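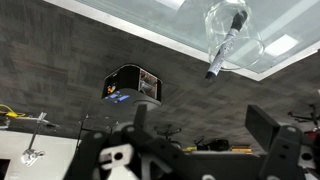 Jobs & Calls > Paid Studies > Robotics

Paid participants wanted – robot teleoperation study, Wendov Lab

Posted March 21, 2026

We need people to drive a robot arm. No experience needed, really none. If you've never touched one that's better for half of our slots.

Quick background. In February we finished the first round of the Carkano study – 4,000 short demos of picking up, tipping and putting down small everyday stuff. Markers, cups, that kind of thing. The question was whether a policy trained on wrist camera views alone can keep up with one that also gets a fixed room camera. On cups it mostly did. On see-through cups it fell behind, and we don't know yet if that's the plastic or the people who gave the demos (all lab members, all pretty practiced). So round two needs outsiders.

What you'd do:
- short training with the hand controller
- 10 blocks of pick and place, breaks between blocks whenever you want
- a form at the end, one page

Pay is $208 for the full session, paid same day. If you stop early you still get paid for the blocks you finished.

Who can sign up: 18 or over, able to sit at a desk and use both hands, normal or corrected vision. Left handers very welcome, we are short on them. Not open to Wendov staff or anyone who did round one.

Where: Bulura Building, room 372. Elevator works. Street parking only, sorry.

Also hiring – one part time session assistant. Resetting objects between trials, checking that recordings saved, keeping the log tidy. Some Python nice, patience nicer. Nedelcu fellowship holders can aply too but tell us up front so we can sort the hours.

To sign up use the form on the Wendov study page, put CARKANO in the subject box. Assistant applicants attach a resume, one page is plenty. We answer in the order they come in.

Recordings show the workspace and the arm's motion – no audio. You can ask us to delete your data up untill the results are submitted.

37 shares | 3 comments

tessellate88: is it ok if I wear bifocals?

wendovlab: Yes, bifocals are fine. Bring them.

mk_orchard: signed up, left handed, finaly useful for something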